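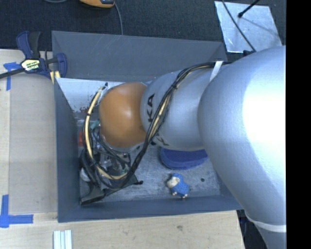 Open Bins: Frequently Asked Questions

We get asked about open gray bins more than anything else in the Drurkberg storage section, usually by people who have just read a blog post promising that bins will fix their house. We have our doubts about that. Answers below, updated 3/5/18.

Do I need bins at all?

Maybe not. If the stuff fits on a shelf and you can find it, leave it there. A bin moves a mess into a smaller space and hides it behind four walls. Sometimes that helps. Often you end up with the same mess and less money.

Why gray?

It hides scuffs and goes with most rooms. We have read that gray is "calming" and we have seen no evidence for it. White looks good for a week. Clear ones show everything you were trying to put out of sight.

Are tall sides better than low ones?

For balls, bedding and winter hats, yes. For small things, we'd say no. Keys, batteries and screws go straight to the bottom of a tall bin and stay there until you tip it out on the table. The Prallano catalog calls its tall bin "all-purpose." Ours has been good for two purposes so far, and one of them is recycling.

Should I buy lids?

Only if you stack, or if you have a cat. A lid turns one motion into two, and most people quit putting things away after the first. The lids in our hall closet have been leaning against the back wall since January.

Can I set a bin on a wooden table?

Yes, but lift it when you move it. Grit gets stuck under the base and a full bin will drag it across the finish. Felt pads work until they peel off. A folded dish towel does the same job and you already own one. We would not pay for the Vodville "surface protection kit," which is four felt dots in a nice box.

How full is too full?

If you have to dig, it's too full. The usual advice is to stop at the three-quarter mark. We think that's generous for anything smaller than a shoe.

Do dividers work?

In drawers, sure. In a deep bin they lean over, and things slip under them. The Hoàng insert (item 832) held up better than the others we tried, though it takes up so much room that we wondered why we hadn't bought a smaller bin. Item 921 is the same insert in a larger size and we'd skip it.

What about labels?

Label what's going to the attic or the garage. With an open bin in the kitchen you can look in.

How do I clean one?

Dish soap, warm water, a rag. Rinse it and let it dry upside down. Corners need an old toothbrush. Special bin sprays smell like lemons and we couldn't tell any other difference.

How long should sorting a bin take?

Give it 15 minutes. If you're still at it after that, you are reading old mail.

The set of 5 is cheaper per bin. Should I get it?

Buy one. Use it for a month. People who buy the set tend to go looking for things to put in it, and the empties end up nested in a corner. If you come back for more, the saving you missed won't hurt much.

Can I return a used bin?

Yes, if it's clean and not cracked. Bring the receipt. Inserts can't be returned once the wrap is off.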